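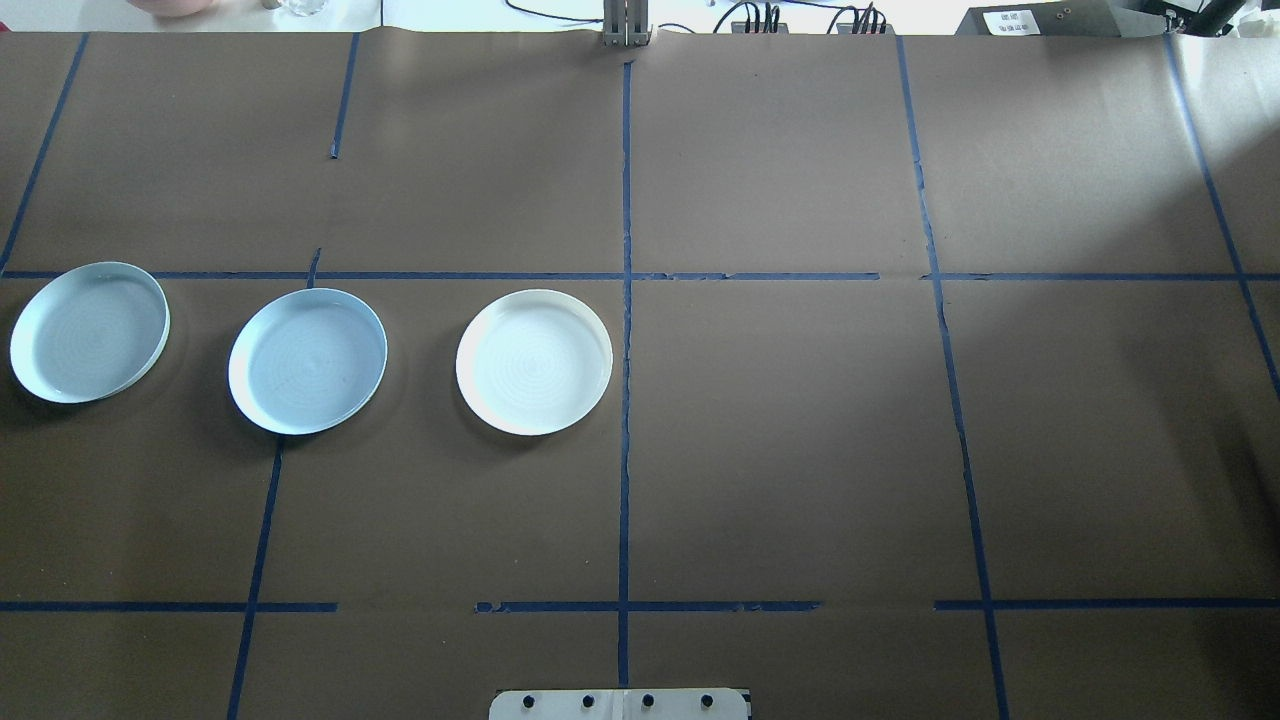

Plates for other people's parties: an interview with Umesh Grewal

Magazine > People and Work > Interviews

Apr 14, 2026

Umesh Grewal has hired out plates, bowls and cutlery from a unit on the Himwood estate for 31 years. He started with his uncle's catering firm, Srivastava, and took the crockery side with him when the catering stopped. Most of his customers are village halls, wedding parties and small caterers who don't own enough of anything to feed a full room.

I asked him how he began, and he said it was a matter of storage. "My uncle cooked for weddings. He had a garage full of plates that went out twice a month. The rest of the time they sat there, and people kept asking to borrow them. One woman down the road borrowed 84 dinner plates for a christening and brought them back with a cake. My aunt said next time she could bring back some money."

The first price list was handwritten and charged by the dozen. He still charges that way. Caterers new to the trade sometimes ask him to price a whole job per head, and he declines. "They tell me a hundred guests, then it's a hundred and thirty, and half of them want a side plate. If they order by the dozen they have to sit down and work it out. They usually find they've forgotten the pudding."

Forgetting pudding is common. So is forgetting serving spoons, and so is ordering wine glasses for a party where most people will drink water or tea. Grewal keeps a short list by the phone and reads it to anybody who hasn't hired before. It takes a few minutes and he says it saves a second van trip on the day.

His main line is a plain white plate he calls Flarska, after the name on the cartons of the first batch he bought new. The maker dropped the pattern long ago and he has had to match it since from other sources. "The rim has to be the same height or they won't stack. Colour I can live with. You put two whites next to each other in a shop and they look different, but on a table with food on them, people are talking to each other. They're not looking at my plates."

At the last stocktake, in July, he had 2,067 dinner plates on the shelves. He likes to stay above 2,000, which lets him send out two large weddings on one day and still have something for the smaller orders. Losses come in steadily. A few are broken at every big event and some simply go home with guests. He charges for breakages but doesn't chase single teaspoons. "I'd spend more on the phone call."

Everything comes back dirty. This surprises customers, who expect to be told to wash up, and a good number do it regardless. Grewal would prefer they didn't. A village hall sink will leave grease on the underside, and once plates like that have been stacked overnight the whole pile needs doing again. He asks only for food to be scraped off and for the plates to go back in their own crates, standing on edge.

Washing is done in a Voken machine with a conveyor, bought second-hand from a school kitchen that was closing. It is loud and we had to move outside to talk. "It uses less water than the old one and it dries properly. The old one, you had three people with tea towels. My cousins all did their summers on tea towels. None of them came into the business."

I wanted to know whether paper and bamboo plates had cut into the work. They had for a while, he said, mainly for children's parties and anything held outdoors. Some of that has returned. Halls have to pay to have their rubbish taken away, and a few now ask people who book them to bring proper crockery. He doesn't make a speech about it to customers. "If you're having burgers in a field, use paper. I've told people that. If it's got gravy, ring me."

Weddings have changed more than anything else. When he started, nearly every one was a sit-down meal with three courses. Now it might be sharing boards, then a van in the evening – and the couple want small bowls, which he never has enough of. He bought four crates of bowls last spring and they have been out most weeks. He has also been asked for mismatched vintage plates and bought some, then sold them on. They wouldn't go through the machine and no two were the same depth.

He is 58 and has no fixed plan to stop. A neighbour on the estate has asked about buying the stock, and they have had one conversation over tea. "He wanted to know what was the secret. I said lift with your knees. A crate of plates is heavy and you'll pick it up four times before it's earned you anything. Shelf to van, van to hall, and then all the way back again."

He had an order to pack for a retirement lunch, and went in to look for the soup spoons.

More in Interviews
The woman who mends church kneelers
Running a ferry in the off season
A second life for school pianos
What the market inspector looks for

Contact us | Copyright 2026 | Back to top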